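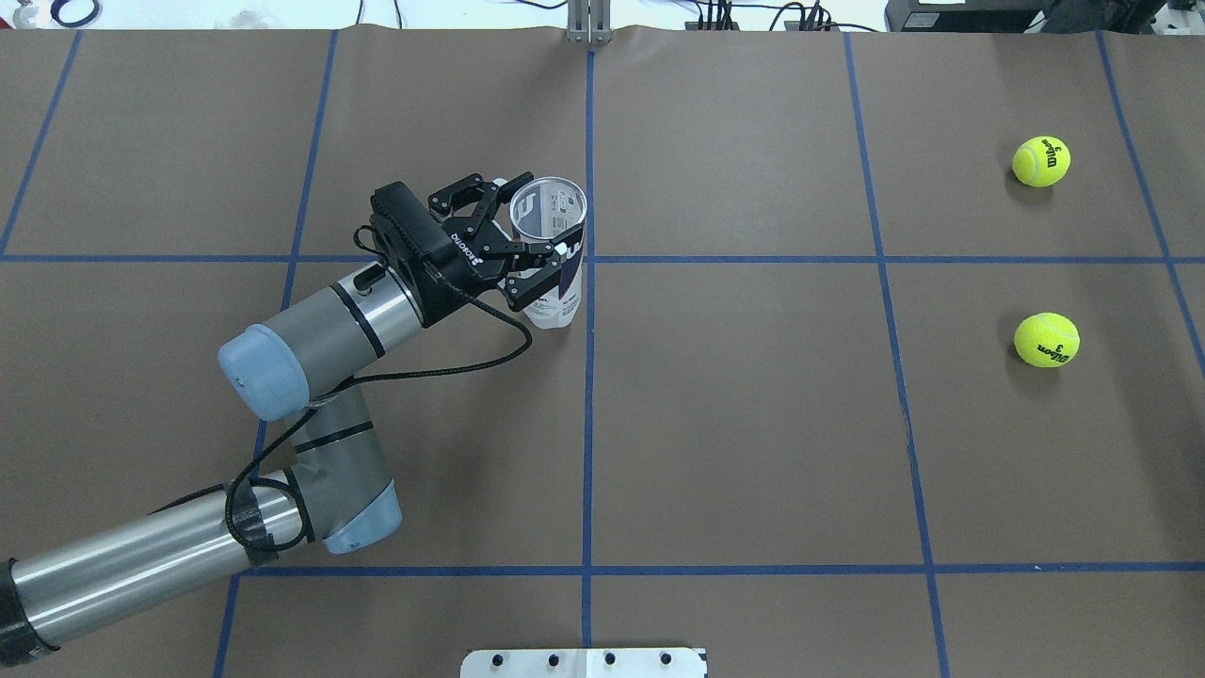
Vol. 8, No. 3 — page 4

Home | Features | Workplace | Archive | Subscribe

We use cookies to remember your settings. Accept or manage preferences.

The packing hall at Cemstead used to need three people at the sorting bench on every shift. Now it needs one, plus an arm, and the people who worked the bench have mostly moved to jobs on the same floor.

Tineke Verschueren sorted returned goods there before the change. Returns came in mixed, and the work was to pick things out of the crate and send them left or right. "You could do it half asleep, and at the end of May I usually did," she says. Her wrists hurt most evenings.

These days she sets up the trials. Before the arm is given a new kind of item on the line, it has to handle that item on a practice table covered in brown paper and marked off with blue tape. A clear plastic cup is a harder test than a tennis ball, she says. Squeeze a ball too much and it springs back. A cup buckles, and the gripper's two black fingers have to close on it without crushing the wall.

Verschueren moves the objects from one square to another and writes down what went wrong. She had no training in this. Vermeulen, the firm that installed the system, gave the bench staff a course lasting four days, and she asked for the manual afterward and read it at home.

Not everyone is pleased. Two of her former bench partners transferred to the Satitz warehouse, where sorting is still done by hand, and one has since left. The pay for setup work is higher, but there is less of it. The shift talks less, too. At the bench they stood shoulder to shoulder; now Verschueren can go an hour without speaking to anyone.

Management at Skikero, which owns both sites, says the Satitz bench will be reviewed on 30th August. Verschueren has been asked to go over and teach the setup work there. She has agreed, on condition that the people on the bench get first pick of the new jobs — and that she gets it in writing.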